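Well, it finally happened. Kalico, the little fabric and craft store that has sat on the corner of Marchetti Street in downtown Hendthorpe for as long as I've been sewing crooked hems, is moving out. The sign went up in the window last week, and I'll admit I stood there and read it twice.

The good news (and I was so relieved!) is that the store isn't closing for good. It's packing up and heading to the Kinamside shopping center, out past the county fairgrounds, where it will take over the old shoe store next to the bakery. The new space is 3,000 square feet, a big step up from the skinny little room where two people with carts couldn't pass each other in the yarn aisle.

The downtown store stays open until the lease runs out at the end of the month, and everything that isn't making the trip is marked down. I went in for one zipper on 8 Oct 2026 and came out with two bags of flannel, so consider yourself warned. Most of the quilting cotton was 50 percent off, and the button bins were already getting picked over.
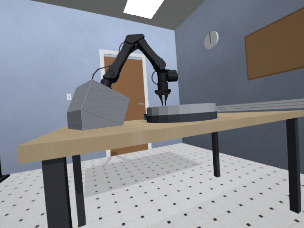
A black robot arm over a light wooden table, in a computer-rendered room.

Punch cards will still be good at the new place, and so will gift cards. The Saturday kids' class is moving too, though it's getting a bigger table and room for 15 students. Sign-up opens at the register once the doors do.

I do feel for downtown, though. We lost the card shop in September, and now there will be two dark windows on the same block. Parking had gotten pretty bad over there - I usually ended up behind the bank - and Kinamside has a lot the size of a football field. Still, I liked being able to walk over for thread and get a coffee on the way home. The landlord hasn't said what's going in next. I'm hoping for a bookstore.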